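Meireles Demonstration Kit – Set-Up and Operating Guide

We use cookies to remember your language and display settings. By continuing to read this manual online you accept our use of cookies. Accept / Manage settings

Section 6. Running the simulated pick demonstration for visitors

This section covers the open-day demonstration, in which visitors watch the Fledon arm pick up a household object in simulation on the wall screen. It assumes that the workstation is installed (Section 2), the Vutumau software is licensed and running (Section 3), and the operator has finished the practice session in Section 5.

The steps follow the order used at the Nondavmont open day by Leonor Prata, who wrote the visitor script, and Custódio Seixas, who ran the console. If your room is laid out differently, change the order of 6.2 but keep 6.3 and 6.4 as they are.

6.1 What you need

– Workstation with the Vutumau software, version 4 or later
– Wall screen or projector, connected as the second display
– Operator monitor, connected as the first display
– Hand controller with a charged battery
– Spare controller cable, 2 meters or longer
– Printed visitor script (Appendix C)
– Barrier tape or floor markers for the viewing line

The real arm is not used in this section. If a real arm is mounted in the same room, lock it out as described in Section 1.4 before visitors come in. The hand controller can be paired with either the simulated arm or the real one, and the pairing light is the same color for both.

CAUTION: Do not rely on the software stop to lock out a real arm. Turn the isolator to OFF and fit the padlock.

6.2 Before the doors open

1. Start the workstation and log in with the demo account. The administrator account loads the last scene that was edited, with any changes still in it.

2. Open Vutumau and choose Scenes > Visitor > Deck.

3. Wait for the loading bar to finish. The first load of the day takes up to 151 seconds. Later loads are much shorter.

4. In the Displays panel, set Operator View to display 1 and Visitor View to display 2. Check that no menus or status text show on the wall screen.

5. Set Camera to Overhead. Other cameras can be used later in the session, but the visitor script starts from the overhead view.

6. Set Random Seed to 2984. This seed gives the starting position shown below. With another seed the plunger will start in another place and the first part of the script will not match what people see.

7. Compare the wall screen with the picture. The plunger should stand with its black cup on the boards and the red cap of the handle toward the lower right.

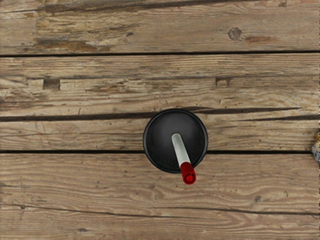 Figure 6-1. Overhead view of the Deck scene with the plunger at its starting position.

8. If the plunger is in the wrong place, press Reset Scene once and wait for the Ready message. If it is still wrong, check the seed number and then reload the scene from the menu.

9. Look at the handle. Seen from directly overhead it looks like a short rod, and new operators sometimes take this for a scaling error. Switch the camera to Side for a moment to see its full length, then switch back to Overhead.

10. Place the viewing line at least 50 inches from the operator's desk. Visitors lean in when the gripper closes, and the operator needs room to put the controller down.

11. Run one complete pick with no visitors present. Reset the scene when you are done.

NOTE: The deck boards are a surface texture with a flat contact surface behind it. Cracks and gaps in the wood do not affect how objects sit or slide. Visitors ask about this often.

6.3 Giving the demonstration

One person reads the script and one person operates. Do not combine the two jobs, even for a small group.

1. Bring the group to the viewing line. The speaker introduces the operator by first name and says that everything on the wall screen is a simulation.

2. Leave the overhead view up while the speaker reads part 1 of the script. Part 1 asks the group where they would take hold of the plunger. Give them time to answer. Most groups say the handle, and someone usually asks about the rim of the cup.

3. The operator presses Enable Arm. The Fledon arm moves into view and stops at its waiting position above the object.

4. The operator switches to the Side camera and lowers the gripper beside the handle with the left stick. Keep the speed dial at 3 or less. At higher speeds the gripper can knock the plunger over before the speaker has reached the right line.

5. Line up the fingers with the white part of the handle, below the red cap. The cap is rounded and glossy, and in our trials a grip on the cap slipped much more often than a grip on the straight part.

6. Press and hold the trigger to close the gripper. The Contact indicator on the operator monitor turns green when both fingers are touching.

7. Raise the arm slowly with the right stick. When the cup is clear of the boards, stop and hold the position while the speaker reads part 2.

8. Lower the plunger until the Load indicator reads zero, then release the trigger. Back the gripper away sideways before raising it.

9. Press Reset Scene. The plunger returns to the starting position for the same seed.

If the grip slips, let it slip. The speaker goes to the paragraph marked "If it drops" in the script and the operator resets. At Nondavmont the dropped picks brought more questions than the clean ones, and Leonor added a second paragraph to that part of the script afterward.

6.4 Letting a visitor drive

1. Set the Guest switch to ON. This limits the arm speed and keeps the gripper inside the work area.

2. Hand over the controller with the wrist strap already fastened.

3. Show the visitor the left stick and the trigger only. The right stick can wait until the gripper is in position.

4. Allow one attempt per person when there is a line. A failed attempt counts as a turn.

5. Wipe the controller between visitors and check the battery light.

CAUTION: The Guest switch has no effect on a real arm. If the lockout in 6.1 has not been done, do not hand over the controller.

6.5 Common problems

Wall screen is black, operator monitor is normal. The second display was connected after Vutumau started. Close the program, check the cable and start again.

Plunger shakes or creeps across the boards. The physics rate is too low. Open Settings > Physics and set the rate to 500. If the picture becomes jerky at that rate, close any other programs on the workstation.

Gripper closes but the Contact indicator stays gray. Only one finger is touching. Open the gripper, move it slightly toward the open side and close again.

Arm does not move after Enable Arm. The controller has gone to sleep. Press the center button and wait for two short buzzes.

Scene loads with a different object. Someone has saved over the visitor scene. Choose Scenes > Restore Visitor Set. Custódio keeps a second copy on a USB stick taped inside the console lid, and we suggest doing the same.

6.6 Closing down

1. Press Disable Arm and wait for the arm to leave the view.

2. Choose File > Close Scene. Answer No when asked to save changes.

3. Put the hand controller on its charger.

4. Write the number of sessions and any faults in the demo log.

5. Shut down the workstation before switching off the wall screen. If there is a real arm in the room, leave the padlock on until the last visitor has gone – then hand the key back to the person who signed for it.

Section revised January 4, 2022. Replaces the loose sheet supplied with kits shipped before December.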